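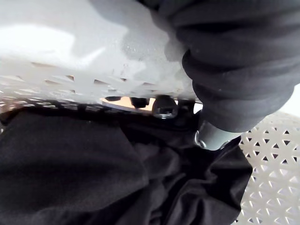
Les notes de version, je m'y suis remise sérieusement depuis novembre et je voulais partager parce que c'est devenu le moment de la semaine que je préfère ! Avant, sur Pallgate (notre outil de planning pour petits ateliers), on collait la liste des tickets fermés et basta. « Correction d'un bug d'affichage », « Amélioration des performances », « Correction d'un bug d'affichage »... Ça ressemblait à ces rangées de petites fentes au bas d'une coque en plastique blanc, le même motif répété, et l'œil glisse dessus sans rien accrocher. Maintenant on écrit une vraie note, avec un seul changement raconté en entier et le reste en dessous, en petit. La dernière a été ouverte par 699 comptes sur 3 704, et j'ai reçu 28 réponses par mail. Vingt-huit ! Les précédentes, on en recevait zéro ou une, et encore, c'était pour se désabonner.

Du coup je suis curieuse : vous écrivez les vôtres comment ? Qui s'en charge chez vous, le produit, le support, les devs ?

Sujet lancé par brume_et_backlog
Rubrique : Gestion de produit > Communication avec les utilisateurs

tartelette404
Ah mais quel bonheur ce sujet. Chez nous c'est le support qui écrit, et ça change tout, parce qu'ils connaissent les mots des clients. Les devs avaient mis « refonte du module de récurrence », le support a mis « vous pouvez enfin répéter une tâche un jeudi sur deux ». Même fonctionnalité, deux planètes.

grosminuit
Je vais faire le rabat-joie. 699 sur 3 704, ça fait trois mille personnes qui ne l'ont pas ouverte. Et le taux d'ouverture d'un mail, on sait ce que ça vaut, la moitié des messageries chargent les images toutes seules. Moi je veux une liste. Datée, numérotée, complète. Quand quelque chose casse chez nous après une mise à jour d'un fournisseur, je n'ai pas envie de lire une nouvelle, je cherche la ligne qui parle de l'export.

brume_et_backlog
@grosminuit la liste existe toujours ! Elle est sous la note, rien n'a sauté. Pour le taux je suis d'accord, il est bancal, c'est surtout les réponses qui m'ont fait plaisir. Il y en a une d'un atelier de reliure, trois paragraphes, avec une idée d'écran qu'on va sûrement reprendre.

lentille_du_puy
Je suis entre vous deux. On a séparé : un journal technique avec tout dedans (flux RSS, numéros de version, ce qui est déprécié et quand), et un message dans l'appli quand ça change la façon de travailler de quelqu'un. Le message dans l'appli, on se limite à deux phrases et un lien. Si ça ne tient pas en deux phrases, en général c'est qu'on a livré deux choses à la fois.
Pour les curieux on fait ça avec Greveo, qui sait filtrer par rôle. Les admins voient les changements de droits, les autres non.
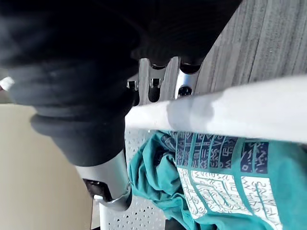
Support métallique argenté, trois ouvertures

tartelette404
@lentille_du_puy le filtrage par rôle j'adore, mais comment vous gérez les gens qui ont deux casquettes ? On a testé Won pour ça et nos admins recevaient tout en double, on a eu des mails pas très tendres.

lentille_du_puy
Le rôle le plus haut l'emporte, point. On a quand même eu des doublons le premier mois, c'était une case mal cochée de notre côté.

grosminuit
OK pour deux canaux, là je signe. Mais par pitié gardez les numéros de version dans les deux. Et arrêtez avec les emojis fusée.

moussaillon_produit
Bonsoir, je débarque un peu, je suis seul sur mon produit et je fais tout, y compris les notes. Question bête : vous écrivez avant ou après la mise en ligne ? Moi après, et du coup le vendredi à 18 h je suis rincé et j'écris n'importe quoi.

brume_et_backlog
Avant avant avant ! C'est LE truc qui m'a débloquée. J'ouvre le brouillon dès que le ticket passe en développement, j'écris une première phrase (souvent mauvaise) et elle me suit toute la semaine. Deux fois, en l'écrivant, je me suis aperçue que je ne savais pas dire à quoi servait le changement. On a reporté, et on en a retravaillé un complètement.
Allez, je vous colle la dernière, vous pouvez taper dessus, je ne suis pas susceptible.
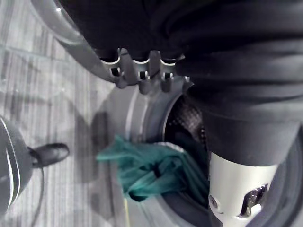

Ellby, le 15 juillet

Vous pouvez désormais déplacer une journée entière d'un seul geste. Attrapez la date en haut de la colonne, posez-la ailleurs, et toutes les tâches suivent avec leurs horaires et leurs commentaires. Les tâches verrouillées restent à leur place et apparaissent en gris, pour que vous puissiez décider quoi en faire. Vous avez été 23 à nous demander cette fonction, merci, on a relu chacun de vos messages avant de commencer.
Également dans cette version : l'impression en A3 respecte les marges, la recherche accepte les accents, et le bouton Annuler fonctionne aussi après un collage.

moussaillon_produit
Super clair. Je pique la structure si ça ne te dérange pas, et j'essaie le brouillon dès lundi.

grosminuit
Bon, c'est bien écrit. J'aurais mis les tâches verrouillées en premier, c'est là que les gens vont se faire avoir. Et « désormais » dans une note de version, on s'en doute un peu. Toujours pas de numéro de version, je note.

tartelette404
Moi j'aime bien le « vous avez été 23 ». Tu leur as aussi répondu un par un ou seulement dans la note ?

brume_et_backlog
Un par un, la veille, avec un lien pour essayer en avant-première ! Ça m'a pris la matinée. Il y en a un qui a trouvé un bug sur les jours fériés, corrigé avant le déjeuner. Et d'accord @grosminuit, tu auras ton numéro la prochaine fois, promis.

lentille_du_puy
Les jours fériés, toujours les jours fériés. Vous les récupérez d'où, d'ailleurs ? On les saisit encore à la main et je cherche mieux.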